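3.2 Storage conditions and carton compression

The second part of the study dealt with how corrugated cartons lose stacking strength while they stand in store. Most published work tests cartons within a day or two of conditioning, at a fixed temperature and humidity. Cartons in trade use are kept for months in buildings where neither is controlled, and the strength that matters to the warehouse operator is the strength left at the end of that time.

Cartons were supplied by Hosto from a single production run of C-flute board with a kraft outer liner. All were regular slotted containers, closed with tape on the centre seam, and filled to a constant mass with bagged polymer granules. Empty cartons from the same run were held back as controls. The board was sampled at the corrugator for edge crush resistance and moisture content before the cartons were cut, and the samples were sealed in foil until testing.

A total of 1847 cartons entered the trial. They were divided between two stores, Parora and Pretum. Parora is a coastal building with roller doors that stay open through most of the working day. Pretum is inland, insulated, and heated in winter to keep the sprinkler pipes from freezing. Humidity and temperature were logged in each aisle at three heights, as earlier work by Arai had shown that the upper levels of an unheated store can behave quite differently from the floor.

Cartons were loaded in one of two ways. In the first, they were column stacked on pallets, so that the bottom layer carried the full weight of those over it. In the second, they were placed on open shelving, where each tier carried only its own load (Figure 6). The shelf group was included to separate the effect of moisture from the effect of sustained load. Lougher and Kakakhel treated the two as independent, which our results do not support.

Compression was measured on a fixed-platen tester at the end of each storage interval. Cartons were moved from store to laboratory in lidded bins lined with polyethylene and tested without reconditioning. This departs from usual practice. Reconditioning brings the board back towards a standard moisture content and would have hidden part of the loss we wished to measure. Moisture content was found by oven drying a panel cut from each carton directly after failure.

Peak load fell with storage time in both buildings. The fall was steeper at Parora, and steeper again for pallet stacks than for shelves. Part of the difference between buildings can be put down to mean humidity, but the daily swing appears to be the larger factor. Cartons near the roller doors took up and gave off moisture each day and were weaker at test than cartons deeper in the aisle whose mean moisture content was the same. This agrees with the known behaviour of paperboard under cyclic humidity, where creep runs faster than it does at any steady level within the cycle.

Cartons from the shelf group kept more of their strength, although they were not unaffected. Bulging of the long panels was recorded in both stores by the end of August, when the humidity swing at Parora was widest. Panels that had bulged outwards failed at a lower load than flat panels, and the crease at the lower corner was usually the first point to give way. Overhang was not a factor in the shelf group, all cartons having been set back 100 mm from the shelf edge.

Position in the pallet stack had the expected effect. Bottom-layer cartons were the weakest, and the loss was greatest where the columns were out of line. Small misalignments made by hand loading were enough to move the load off the corners and onto the panel centres, where the board does little to resist it. We did not set out to measure this and the offset was noted only by category, so no fitted value is offered.

A simple correction was tested in which the initial compression strength is multiplied by separate factors for time, mean humidity and stacking pattern. It performed adequately at Pretum. At Parora it overstated the remaining strength at every interval, and adding a term for daily humidity range brought the estimates closer to the measured values. The revised form is given in Section 4.

Figure 6. Cartons on open shelving in three tiers. 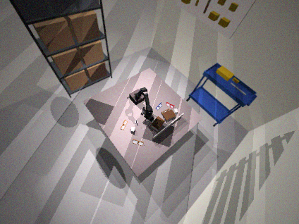 Why were the cartons not reconditioned before the compression test?

Reconditioning would have returned the board towards a standard moisture content and masked some of the strength lost in storage, which was the quantity being measured.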